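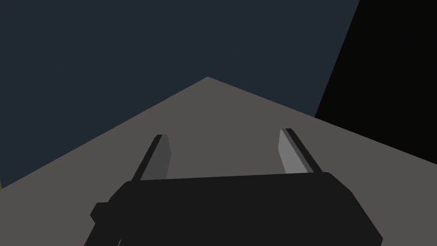 Vikum is a planning and simulation tool for robot arms, and I used version 1.4 of it for most of June before I decided to write something. I work alone, mainly on small pick and place programs, and I wanted to know if it can replace the mix of scripts I had until now. My first test was the wrist view, because my perception code depends on it. The rendering is plain. With the gripper open over the bare taupe surface you get flat colors, a navy background and no texture to hold on to, so my feature tracker had very little to work with. For checking the approach direction of the fingers it was enough.

## Installation

It took me 26 minutes on a clean machine, and most of this was downloading. The manual forgets to mention that the Kaijage bridge must be started before the planner. If you do it in the other order, the planner waits forever and prints no message. I lost one evening to this.

## Planning

This is the strong part. I gave it 1120 start and goal pairs which I had saved from an older project in Flarmont, and it failed on 33. The old planner in Flarmont failed on many more, but I never wrote down the exact number, so please take this comparison carefully. The paths are short and the wrist does not make the strange extra turns I was used to.

The speed is good when the model of the room is simple. With detailed meshes it becomes slow, and you should make simplified collision shapes by hand. There is a button for doing it automatically — I would not trust it near thin parts.
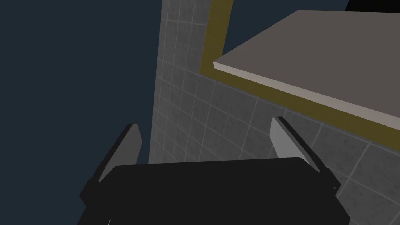
Collision checking has its own panel, where you can set a different safety distance for each object. I like this very much, and I used it more than any other function. The default distance is the same for everything, and this is not practical in a kitchen type of model. When the open gripper looks up past the pale front edge of the slab, with the tiled wall behind it, I want a large margin for the slab and a smaller one for the gripper's own fingers. In Vikum I could set both in one minute. The names in the object list come directly from the model file, so if your file has bad names, the list is hard to read.

## What I did not like

- The log viewer cannot search. You must export the log and open it in another program.
- Undo works for the scene but not for the planner settings.
- The camera noise model has only one slider, and the help text for it is empty.
- The license is for 12 months and it stops in the middle of a session when it ends.

## Compared with Bronberg

Bronberg has nicer pictures and a better camera model. If your work is mostly training a detector, I think Bronberg is still the better choice. Its planner is older, and changing the gripper means editing three files. In Vikum the gripper is one file, and you can reload it while the simulation is running.

I will keep Vikum for planning and do the perception tests somewhere else. Four stars of five from me — I would give the last half star back if they repair the log viewer, and the other half for the camera noise.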